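Notebook, bench 2, December, started 10:00

Black cloth, finally! The bolt from Jarman came in this morning and I have been wanting to get my hands on it for ages. We ordered it for the backdrop job (the Dukwood table display) and it is much nicer than the swatch led me to expect. Soft, a good deep black, and it drops into big rounded folds all by itself when you push it from one side. The old Rinder cloth never did that. It went into sharp little creases and stayed there until somebody ironed it.

Cut one test piece, hemmed two sides, left the other two raw to see how badly they fray. So far hardly at all. Piece weighs 300 g on the kitchen scale, which I'm writing down mostly so we can compare with the Rinder piece later if anyone can find it.

Job number for the cloth is 1217, please write it on anything you cut from the bolt. Chalk washes out fine, I tried it on a corner.

Things tried before lunch:

Flat, pulled tight. Looks dull. Every speck of lint shows up and there is a lot of lint in this room. Roller first, always, and then again after you've moved anything.

Loose, pushed up from the left. Lovely! The folds stack up on each other and go a sort of charcoal along the tops where the light catches them. I pushed too hard the first time and got one big hump that anything placed on it rolled off. Smaller pushes, flat of the hand, and stop before you think you should.

Pinned at the back corners. Fine for a photo, no good for the display, the pins drag the weave. Took them out again. Two tiny holes, they closed up when I rubbed them with a thumbnail.

The light grey streaky top is staying, I've decided. I was all set to cover the whole thing in black but leaving a good wide area of the grey bare at the side makes the cloth look twice as rich. The streaks run on the diagonal and so does the edge of the cloth if you lay it that way, and the two together look planned (they were not, I was reaching for my coffee). Drerkar's sample board is a warmer grey and I held it up next to ours for a while. Ours is better. Cooler, more like stone.

Next was pale things against the black, the part I was most curious about. Small whitish pieces really jump out, especially anything with prongs or slots in it, where the black comes through the gaps.

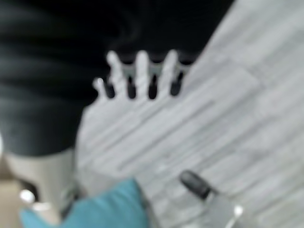 Lamp went from high to low after that, about 3 inches lower each time, and the low positions won easily. The folds get proper shadows in them. Too low and the grey side starts to glare, so there is a limit, and I've put tape on the lamp post at the spot I liked. Please leave the tape!

Still to do: wash the test piece once, warm, and measure it again. Hem the raw sides if they start to go. Try the wide end of the bolt, which has a slightly different feel to it — maybe only from being on the outside of the roll. Also order another lint roller, the one in the drawer is down to the cardboard.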